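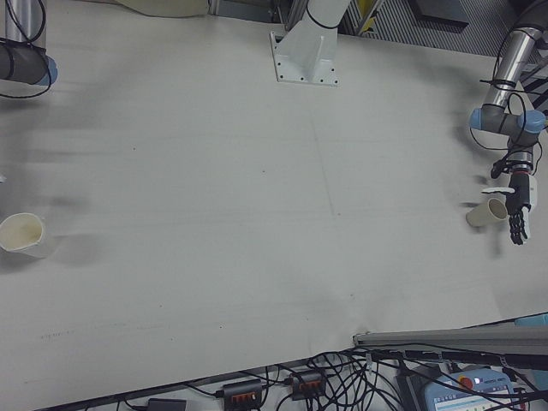 Transcribers wanted for an oral history of Cold War diplomacy

Hi, I'm Madhu Mittal, and I'm putting together a collection of interviews with the people who kept embassies running in the 1970s and 80s. I mean the cable clerks, interpreters, drivers and typists, plus a few junior officers who sat in on arms talks and mostly remember the bad coffee (I love these people).

So far I have 71 recorded interviews and a lot of them still need a written transcript. I'm looking for part-time help starting in January. You'd work from home, at your own pace, and I'd send you one recording at a time.

You don't need a history degree! You do need a good ear, solid spelling, and some patience with treaty names and old acronyms. If you read Russian, German or Vietnamese, please tell me, as several speakers drift in and out of those. Hường Quan checks the Vietnamese passages and would be very glad of company.

Pay is $97 per finished interview. Most run under 2 hours. Everyone signs a short privacy agreement first, and a few speakers have asked us to leave out names.

To apply, send me up to 500 words on anything you've read about the period that stuck with you, and tell me which evenings you can take a call. Radu Ghiță will send you a short test clip after that.

Posted 11/18/25. I'll keep reading applications until the spots are filled.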